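Teleoperated Demonstrations for Shoe Upper Loading: Progress Report
Submitted 2020-10-05 to the Verbeke program office by Tiina Saarinen, Kodari
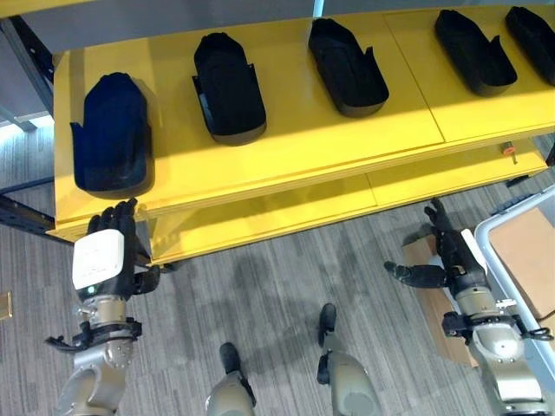

This report covers the second work period. The goal for the period was to finish the remote control setup, train two operators, and record enough demonstrations of the tray loading task to begin training a first policy. The setup and the operator training are done. Recording is behind plan.

Task
The robot picks up a fabric upper, places it in a shoe-shaped tray on the shelf, and tucks the rounded end in so the upper stays put when the tray is moved. The plan called for both hands from the start. We kept to that, even though it makes the operator's job harder.

Recording
We planned 90 accepted demonstrations and have 44. An accepted demonstration is one where the upper is fully inside the tray, the tray has not been pushed out of line, and the operator did not stop to reset the arms. Birger Tangen reviews every recording and marks it accepted or rejected. Rejected recordings are kept with a short note on what went wrong.

Most rejections come from the last step. The fabric hangs over the rim and the operator has to fold it in with the fingertips, and our gloves give no sense of touch. Brian Mugo found that pressing with the side of the thumb works better than pinching. Both operators now do it that way, and we have asked them not to mix the two methods in one session.

We lost 14 working days to a wrist fault on the right arm. Rurkudico replaced the part under warranty. After the repair the hand had to be calibrated again, and we did a few sessions that we later threw out because the thumb position was off.

Operators
Brian Mugo and Kalevi Keskinen are both cleared to work alone. Sessions are kept short, with a break between them. Kalevi is faster but bumps the front lip of the shelf more often, so he has been practicing the approach from farther back.

Changes from the plan
Guiding the arms by hand was listed as a second way to record. We tried it for one week and set it aside. Two people were needed to move both arms together, and the motions came out jerky. We would like to drop it from the remaining work and move those hours to remote control. Please confirm that this is acceptable.

Next period
Recording continues until we reach the planned number. Daichi Hayashi will start training on the accepted set in the meantime. We expect to show a first unassisted run at the Wornimstead site in December. Spending is within budget, and no change to the total is requested.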